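Small white nightstand, what do you keep in the drawer?
Board: Bedroom and Storage

kivlane40
Set up a Wellatum nightstand in the spare room last October. White, one shallow drawer with a black knob, slim legs. It sits against the wall beside the desk. Before I fill it I'd like to hear what other people put in theirs. 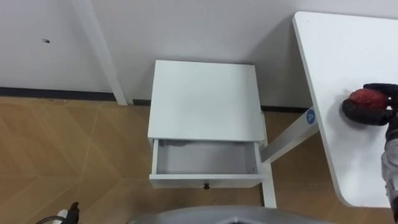
How do you clean scuffs off a matte white top?

dunmoor
Damp cloth and a drop of dish soap. Skip the scrub sponge, it leaves shiny patches on a matte finish.

pell_235
I'd leave the drawer for chargers and reading glasses. Food in a bedroom drawer is asking for ants.

kivlane40
We do put an apple in there for guests who come in late. It goes at the left end so there is still room for a book.

pell_235
A bowl on top does the same job and people will see it. Fruit in a closed drawer gets forgotten.

dunmoor
Disagree. The top is small and you want it clear for a glass of water. I kept snacks in my Girkaner drawer for years and never had ants. Just check it when you change the sheets.

rowanshelf
Put a liner in first. Juice stains white paint. I paid 18 dollars for a roll and it did every drawer in the house. And don't pull the drawer all the way out if yours has no stop. Mine landed on my foot.

kivlane40
Good point on the liner, I'll get one. The apple stays for now.

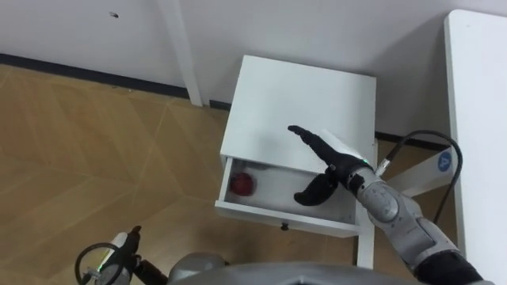
Related thread: Drawer liners that stay flat
Started by rowanshelf, 90 replies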